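October 31, 2019
By Everett Marchetti

We use cookies to remember your preferences. Accept | Manage

Solley Campus Saver Card

The Solley card promises students money off at 170 stores. Read the list before you pay — plenty of those are branches of the same four chains, and the discount at two of them only covers full-price items.

You get a plastic card, a key tag and a login for the offers page. Parking is sold separately. Renewal is automatic unless you cancel in writing, and I could not find the cancellation form without calling.

If you shop at Pirkomon every week, the card may pay for itself by spring. If you don't, I would wait for the free trial in October and keep your receipts.

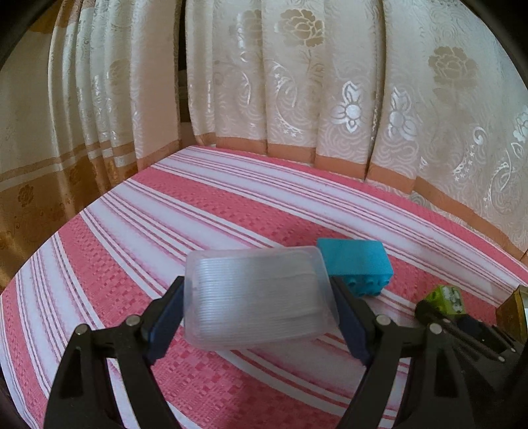 Frosted plastic container with a ridged face.

Student ID required at sign-up. One card per person. Lost cards are replaced for a fee, and the fee is not listed.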